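Battery storage on a rural feeder, worth it?
Posted April 2023

feederline
Our co-op has 200 homes on one long line and voltage climbs every sunny afternoon. The board wants a shared battery from Ternumia. My view is that we should change the transformer taps first and see what that gets us.

acarrilho
Taps won't do much if your evenings are heavy. You fix the noon problem and get low voltage at supper. We had that on the Grimamau line.

feederline
Evening load is light here, mostly wood heat. Does that change your answer?

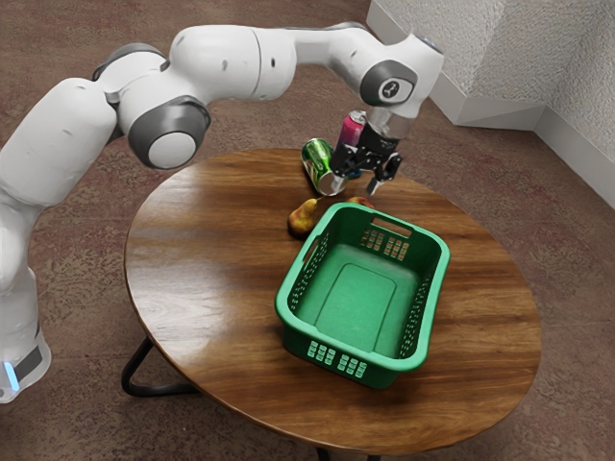
The quote also has 8 years of service in it, and I can't tell what happens after that.

ohmsteader
Ask for the price without service. Ours dropped a lot. I'd skip the battery and set the inverters to absorb reactive power. Costs almost nothing.

acarrilho
Disagree. On long thin wire that barely moves the voltage, and losses go up.

ohmsteader
It moved ours by 3 percent. Depends on the wire.

feederline
I'll get the wire sizes from the line crew and post them.
Abílio Carrilho, if that's you from the November meeting, could you send me the Grimamau readings?

acarrilho
That's me. Will send them tonight.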